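Home / Datasets / Docs / Contact
2 min read
Filed under: Local News & Community

# Cludden Hamlet Notices

Event notices and council minutes from Cludden, typed up from paper. 206 files, 2982 entries. Covers festivals, road closures, rink hours, water notices, hall bookings.

Maintainer: Vanderleia Portela

## Whats in it

- `notices/` — one text file per posted notice
- `minutes/` — council minutes, public part only
- `events.csv` — festival and holiday events, one row each

Columns in events.csv: id, title, place, start_time, posted_month, status. Status is planned, moved, residents_only or cancelled. If a notice was reposted with a new time it gets a new row, same title. Don't dedupe on title.

## Sources

Hall notice board mostly. October is thin — two folders went missing in the office move. Minutes came as scans, OCR'd with Skitine then fixed by hand. Tables still messy in places.

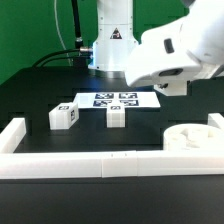
White robot arm over the black table, green wall behind.

## Known problems

- Times are as written on the notice. "After supper" stays "after supper"
- Place names spelled more than one way, Lakatos Hall is also Lakatos Centre and just "the hall"
- 8 files have the wrong posted_month, list in `errata.txt`
- Rink hours repeat alot

Private phone numbers removed. Names of council members kept, everyone else is initials. Found one we missed? Open an issue, dont paste the number in it.

## Loading

Plain UTF-8. Musent reads the folder as is — set batch to 200 or lower, it chokes on the long minutes otherwise.

## To do

- redo the budget tables
- merge the place names (Vanderleia has a half done list)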